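Gates, Posts and Clay: A Talk With a Fence Contractor in Nivach

The owner of Karaca Fence and Gate has worked on yards in and near Nivach for 17 years. Most of the calls that come in are for wood privacy fences, but the part of the job the owner wanted to talk about was gates. We met at the shop at 7 in the morning, before the crew left for a job on the Drudness side of town.

"A fence can lean a little and you live with it," the owner said. "A gate that drops half an inch won't latch. Then the dog is out."

Sagging gates make up a large share of the spring repair calls. The hinges get the blame, but the owner usually looks at the post first. Soil in Nivach is heavy clay that swells after rain and shrinks in August, and a gate post set too shallow will move with it.

"People buy new hinges two or three times before they call. I go out, push on the post, and it moves. You can put any hinge you want on that."

The crew sets gate posts deeper than line posts and lets the concrete cure before hanging anything on them. That means a second trip, and some customers ask to skip it. The owner doesn't.

For a walk gate, the shop likes an opening of no more than 60 inches with a single panel. Anything wider gets two panels and a drop rod, or a steel frame with the boards screwed to it.
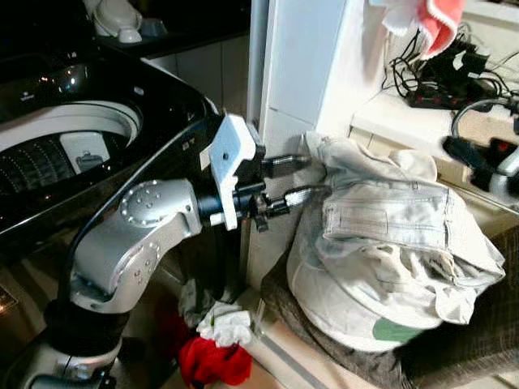
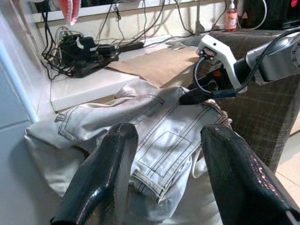
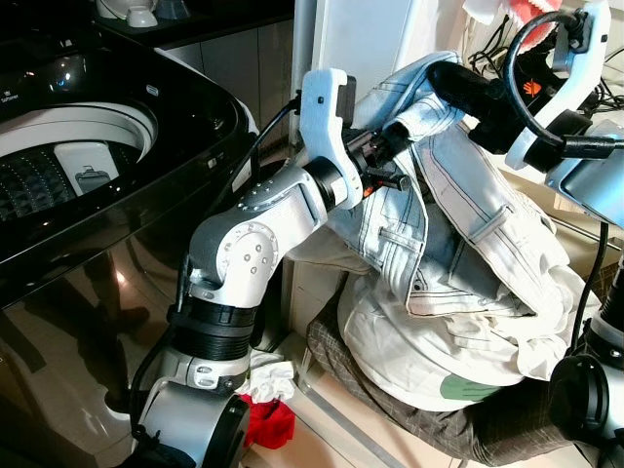 Issue 16

Price came up next. The last double gate the shop put in cost the customer $1,919, with steel frames, new posts and removal of the old gate. The owner said a wood frame would have brought that down, though not by as much as people expect.

"Most of the bill is digging and hauling. The old footing has to come out, and sometimes it's bigger than the new one."

Asked what homeowners can do for themselves, the owner mentioned keeping soil and mulch off the bottom rail, tightening the hinge bolts once a year and trimming back vines. A turnbuckle cable from the top hinge corner down to the low latch corner will pull a sagging panel back up if the post is still solid. Karaca sells the Worum cable kit over the counter and will show anyone how to put it on.

"It's a half-hour job. I'd sooner sell you the kit than drive out there."

Pool gates are different — those have to close and latch without help, and the owner tells customers to check with the city before picking a style. The shop will not install one that swings in toward the water.

The schedule is full until October. Repairs get fitted in between the larger jobs, and a gate that won't close at all goes to the front of the list.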